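Drustanero Activity Center
Room Safety Inspection: Carnel Room
Form 17, table and floor activities
Completed by: Štefánia Zelenák, Facilities Safety
Day of inspection: Tuesday, before the morning session

Ratings: S = satisfactory, A = attention needed, N = not applicable

1. Table and work surface

1.1 Table stands level and does not rock. S
1.2 Board lies flat on the table. S
Comment: The white board is to stay on the table for all ball sorting work. Wipe with a damp cloth only.
1.3 Edges of table free of splinters. S
Comment: The wooden edge was checked by hand on all sides. Sanding was last requested in September and has been done.
1.4 Surface free of items not needed for the activity. S 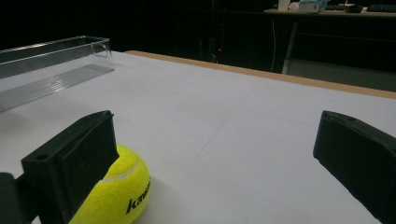 2. Balls and containers

2.1 Felt on tennis balls intact, no open seams. S
2.2 Balls returned to a container at the end of each session. A
Comment: One ball was found under the radiator in the hallway. Staff are reminded that a ball on a walkway is a fall hazard and must be picked up at once.
2.3 Clear plastic containers free of cracks and sharp rims. S
Comment: Run a gloved finger along the full rim. Any container that fails is to be withdrawn the same day and entered in the Dulden log.
2.4 Spare balls stored in Cabinet 108, lower shelf. S

3. Floor and surroundings

3.1 Carpet flat, with no raised seams or loose corners. A
Comment: Seam near the door is lifting. Reported to Procházka Flooring; work order open.
3.2 Small litter removed from carpet before use. A
Comment: Paper scraps are to be picked up by hand between sessions. The vacuum is available after 10 a.m.
3.3 Cables kept clear of walking routes. A
Comment: Cables are to be gathered and secured before participants enter.

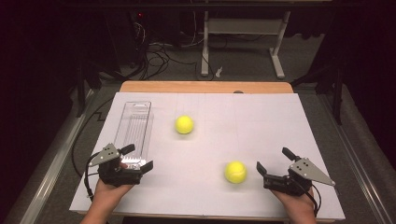
3.4 Lighting adequate at table height. S
3.5 Exit door opens fully and is not blocked. S
3.6 Step stool inspected and labeled. N

4. Follow-up

Items 2.2, 3.2 and 3.3 are assigned to the session leader. Item 3.1 remains with Facilities. The room may be used in the meantime, provided the area by the door is marked with floor tape.

Signed: Š. Zelenák
Copy to: front office, session leader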